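Dostier Long Table Oil, Clear Matte

Item 981 – Surface care – Gemcombe Home Supply

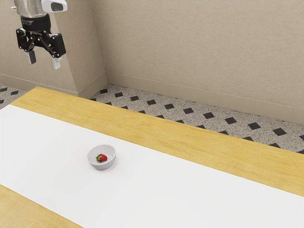 Dostier is a wiping oil for indoor wood tables, benches and countertops. It soaks into the grain and dries to a low sheen, so the wood still feels like wood. We have carried it since January, when it replaced the Pascu paste wax on our shelves.

One can covers 200 square feet on smooth hardwood. Softwoods and old, dry boards drink more, and the first coat on a neglected top may use twice what you planned.

How to apply

Sand bare wood to 180 grit and vacuum off the dust. Stir the can, do not shake it. Wipe on a thin coat with a lint-free cloth, following the grain. Leave it for 17 minutes, then wipe off everything that has not soaked in. Let it dry overnight and put on a second coat the same way. Most tables need 2 coats. A top that sees daily meals does better with a third.

Wait a full week before setting down hot dishes or wet glasses. Coasters are still a good idea after that.

Lay used rags flat outdoors to dry, or soak them in water before throwing them out. Oily rags left in a pile can catch fire.

Good to know

The oil darkens pale woods such as maple and ash a little. Try it on the underside first. It will not take over varnish or polyurethane – those have to come off. For tables that stay outside, use Dridavus Exterior, sold separately.

Cans ship by ground only. Opened cans cannot be returned.

Shares: 17
Comments: 2

Related items
Dridavus Exterior Wood Oil
Pascu Paste Wax (closeout)
Gemcombe Lint-Free Cloths
Sanding Sheets, Assorted Grits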